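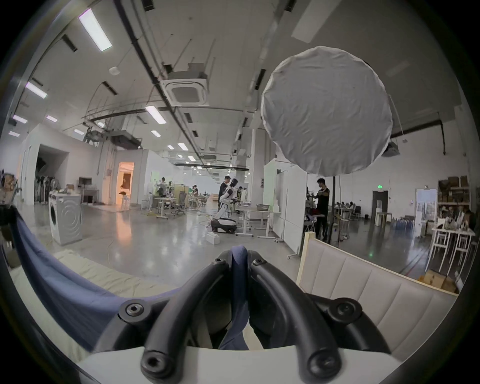 Visit report, Mon 31 May
Prepared for the Stonbridge linen service purchasing group

I went to Altska's demonstration hall to look at the Durnen hand-held gripper kit, which we have been quoted on for the towel and sheet folding trial. Setareh Hassanpour from Altska took me through it. I was there for most of the day, including a slow lunch.

The kit is a pair of grippers, left and right, with chargers, a carry case and a year of software. A worker does the job with the grippers instead of bare hands, and the recordings go towards training a folding robot. Price is $1,165 a pair, or $1,000 a pair if we order 3 or more. Freight is extra and Setareh couldn't give me a figure.

Fabric is what we care about, so I asked to stay at the folding station. The fingers are curved and nearly meet at the tips, and they pick up a twisted bunch of cloth as readily as a flat edge. Thin hems were harder. I tried it myself with one of our own pillowcases and dropped it a few times before I got the knack.

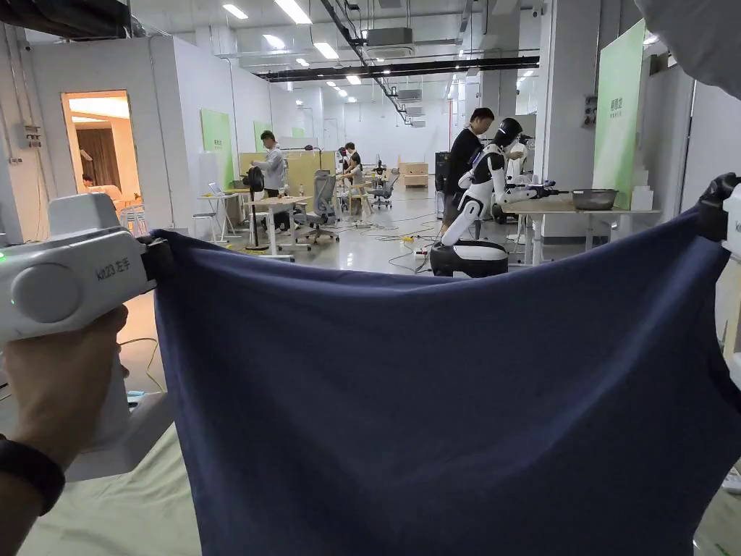

Labelling was one of my questions, as our two shifts will be sharing gear. Each unit gets its own printed code. The left one at the folding station reads "kl23 左手", the characters meaning left hand, and it has a small green indicator light at one end. Setareh said labels can be printed in English on request. I would ask for that, and for a clearer colour difference between left and right as well.

Holding a big piece by its two top corners puts a fair load on the wrists. I wouldn't roster anyone on it for a full shift. Altska suggests short blocks with a break between, and I agree.

The battery is rated at 572 cycles, according to the spec sheet. Replacements come through Fallahi, who also handle repairs. Turnaround wasn't in writing and it needs to be before we sign.

Recommendation: order one pair at the single price, run it at the Stonbridge site until December, then decide on more. Still outstanding are the freight cost, the repair terms and whether the finger pads can be cleaned with our usual sanitiser.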